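4.2 Who answers, and when

I went into this part of the study expecting the lunch hour to be the quiet bit, and I was wrong! We had 2,055 newsletter readers on the Flevgate list and 3,695 on the Huet one, and on both lists people replied most between noon and one. Most replies were a single line (quite a few just said "thanks"), and I've counted those as replies all the same, as the senders did. What I can't tell from our logs is how many people read a message in the morning and sat on it till lunch – I'd love to know, but opening times are patchy on both lists. Subject lines hardly mattered. We tried 18 of them, and only 2 did clearly better than the rest, both of them short and rather dull.

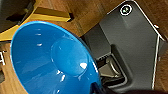
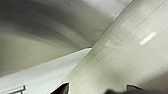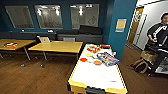
Figure 3. A blue bowl, a curved grey surface beside a pale flat one, and an air hockey table.

Cokura wrote back that the lunch peak might simply come from the senders, as both lists go out at eleven, and asked us to try an evening mailing before making much of it.

Contact: Wirkau Mail Study | Copyright Wirkau | Back to top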